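What we learned about home health after Dad's surgery

My father came home from the hospital in March with a new hip, a folder of discharge papers and a phone number for a home health agency. I had assumed the visits would start the next morning. They started on day 3.

The agency was Jedano. They were fine once they got going. Hortensia Cabrera, the nurse assigned to him, went through every pill bottle in the house and found two that did the same job. The hospital list had both on it. She called the doctor's office from the kitchen and had one stopped before she left.

The physical therapist, Zoia Pasichnyk, came twice a week. Each visit was supposed to be 45 minutes and usually was. She gave him heel slides, ankle pumps and a walk to the mailbox, which is farther than it sounds in a house on Ogilvie.

The bills were harder. We got one for $258 for a raised toilet seat and a walker, and I was told on the phone that the walker should have been covered. It took four calls to get that fixed. Write down who you talked to and what time it was. I didn't on the first call and had to start over.

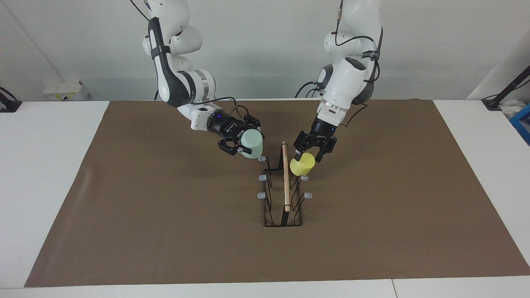 2 min read

If you're about to do this for a parent, ask before discharge which agency has the referral and whether they have accepted it. Ours had been sent but not accepted, and that was the whole delay.

Also ask how many visits are approved. Dad had 20 between nursing and therapy, and he used 17 of them. He is on a cane now and wants to drive. His follow-up is at the Jindodside clinic, and I'll post again after that.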